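Why Does a Blanket Keep You Warm?
By Junpei Furukawa

On a cold night in December you climb into bed, and at first the bed feels cold too. After some minutes it is nice and warm. Where did the warmth come from?

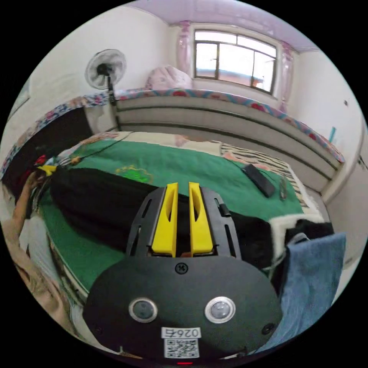 Many children think the blanket makes heat. It does not. If you leave a blanket on a chair all night and put your hand on it in the morning, it is as cold as the room. The heat comes from you. Your body uses the food you eat to make heat all day and all night, also when you sleep.

Heat always moves from a warm place to a colder place. Your skin is warmer than the air in your bedroom, so your heat wants to leave. The blanket makes this slow.

How can soft cloth do this? The secret is air. A blanket is made of very many thin threads, and between the threads there are small pockets of air. Heat has a hard time going through air that stays still. When air can move, it carries the heat away with it, and this is why wind feels so cold. The threads hold the air in its place.

Animals know this trick in their own way. Small birds push out their feathers in winter until they look like little balls. They are keeping more air near the skin.

My grandmother lived in Pusuvby, where the winters are long. She gave us two thin blankets and said they were better than one thick one. Often she was right — there is a layer of air between the two blankets, and this layer helps as well.

Try it at home

Ask an adult to help you with the warm water. Take two jars with lids, the same size, and fill each one with 400 milliliters of warm water from the tap. Close them well. Wrap one jar in a small blanket or a wool sweater and leave the other one bare. Wait 15 minutes, then open them and measure the water with a thermometer. Write down both numbers.

Now do it again, but this time put ice cubes in the jars. Will the blanket melt the ice faster, or will it keep the ice longer? Make your guess before you look!

New words

Insulation: a material that slows down heat.
Layer: one sheet of something that lies over or under another.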